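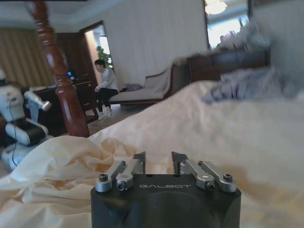 Fig. 1. Gripper with the fingers open over the bed cover, seen from the wrist camera. The second robot is on the left.

Unit 9: Looking after the two-finger gripper
Handout for the service robotics course, Stornum workshop
Notes by Hiu-tung Wan, revised 8 Mar 2021

This unit covers the routine check of the gripper on the bed-making cell. Read it before the practical. Bring the hex key set and a lint-free cloth.

1. Before you touch anything
Put the arm in its service pose and press the stop on the pendant. Wait for the drive light to go out. The fingers can still move by hand at this point, so keep your own fingers out of the linkage. Tell whoever else is in the room that you have stopped the arm.

2. Linkages and pivots
Each finger is carried on two silver arms. Look at the round bolt heads at the pivots first - Fig. 1 shows four of them from the camera side. Wipe each one and check that the paint mark on the head still lines up with the mark on the arm. If it does not, tighten to the value on the Condalard sheet and make a new mark. Do not guess the torque.

Fabric work is hard on pivots. Duvet covers and sheets shed fibre, and it winds itself round the pins where you cannot easily see it. Pull it out with tweezers. Never use a blade. Clean the pivots every 1,000 grasps and replace the pins at 3,000, whatever they look like.

3. Fingertips
Run the cloth over each tip. If it snags, the tip has a burr and will pull threads. Change both tips together, as a worn one paired with a new one closes off centre. Spares are in the Omevier drawer, left-hand side.

4. Wrist camera
Clean the lens with the dry cloth only. Then open the live view with the fingers apart and compare it with Fig. 1. The body should sit at the bottom centre, with the name on its front readable and a fingertip on each side of the gap. If the gripper sits to one side, the bracket has shifted and the camera must be calibrated again (see Unit 7).

5. Putting it back into use
Release the stop and home the fingers. Run the open and close test at low speed, then pick up a fold of the sheet and let go. Write the grasp count in the log with your initials.

Worked case: in January Feng-yi Hsieh logged a slow close at 275 grasps after a clean. The cause was fibre behind the inner left pivot, missed the first time.

Questions about the log go to Asger Ingvarsson.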